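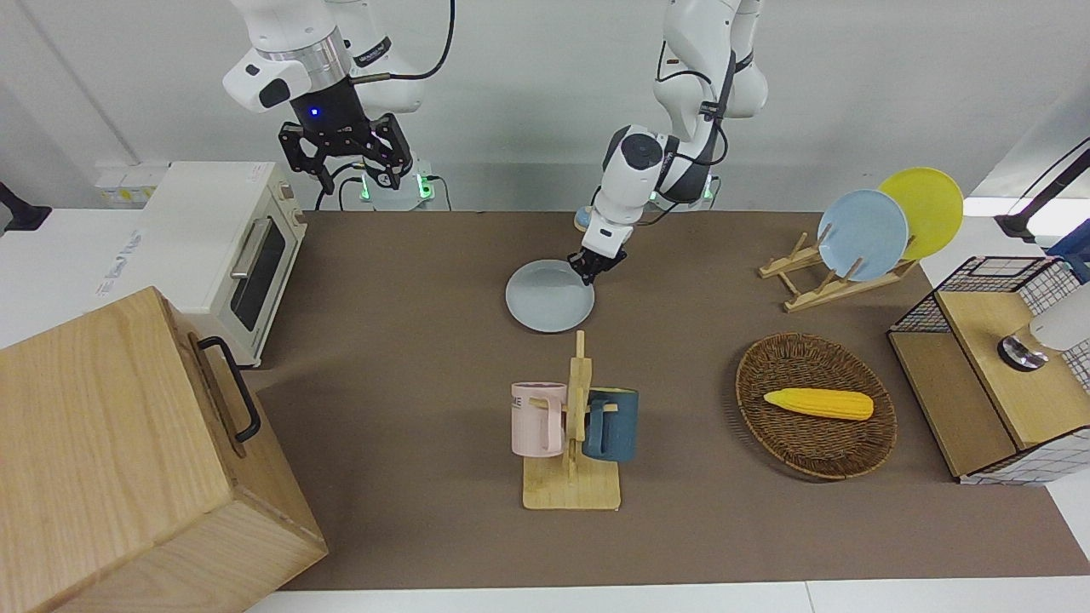
Betreff: Re: Greifer und Teller

Hallo zusammen,

Vandana Bisht schrieb:
> Hält euer linker Arm den Teller inzwischen am Rand? Bei mir
> rutscht er ab 30 % Greifkraft weg.

Ja, am Rand, ganz flach über der Matte! Ich hab die Finger mit 2 mm Silikon beklebt und fahre den Arm viel langsamer an — seitdem ist hier in der Werkstatt Ruhe. Als Nächstes will ich an den Abtropfständer, zu den beiden anderen Tellern. Die Becher kommen später, vor den Henkeln graut mir noch. Jasper, bringst du im April die längeren Kabel mit?

Grüße
Mi-kyung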